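Visit report: Cluvstead open day, June

Four of us from the allotment association went to the Cluvstead open day to look at the shared kitchen and the preserving rooms. We have 2850 dollars set aside for a kitchen of our own, and Blažena Kubíček wanted us to see a working one before we spent any of it. The drive took longer than planned. We missed the welcome talk and joined the second tour at 11.

Zdeňka Kolář led the tour. She runs the bookings, and most of what she told us was about bookings. Members reserve the kitchen in half-day blocks. A block can be moved once for free, and after that the deposit is lost. Jam makers take nearly all of the late summer mornings. Bread people prefer evenings, when the building is quiet and they can leave dough to rise without anyone opening doors.
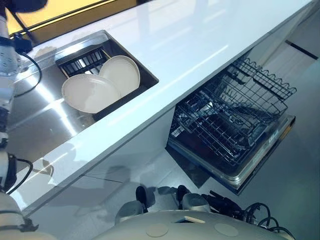 Cleaning was the subject of the longest discussion. Cluvstead used to pay for a weekly cleaner and dropped that two years ago. Each group now washes up, wipes down and signs a sheet before leaving. Saimi Toivonen asked what happens when a group doesn't, and the answer was that the next group reports it and the deposit pays for an hour of someone's time. The stainless steel sink has a sloped drainboard, and we should ask for one like it. Our present sink drains onto the floor. A black rack with slats and wire dividers stands right in the basin, which would save us counter space as well. Vlastimil Pešek would still like a second sink for washing vegetables, and I agree with him if the plumbing allows it.

We then saw the cold store and the labeling table. The cold store is a converted pantry with an Eberhard cooling unit. It was bought used and is noisy. Shelves are rented by the month, and anything without a name and date goes in the trash at the end of it. The labels come from a small print shop called Kokis. Natália Murín took a sheet of samples for our honey.
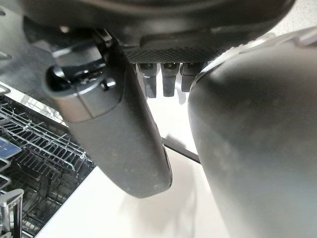
Money came up again over lunch. The biggest cost at Cluvstead was electrical work, followed by counters and then ventilation. Zdeňka said they would spend more on ventilation if they did it over – steam from the canning pots was a problem all through the first winter. On counters, our group was split between pale and dark. The pale countertop there has the look Blažena wants, and Vlastimil thinks beet juice would ruin it in one season. We asked for the supplier's name and were given Workcombe. I will write to them for a price on both colors.

The afternoon session was a canning demonstration with green beans. It ran until 4 and was well attended. We stayed for the first half, bought 2 jars of plum butter and drove home. Saimi has the booking rules on paper and will bring copies to the next meeting.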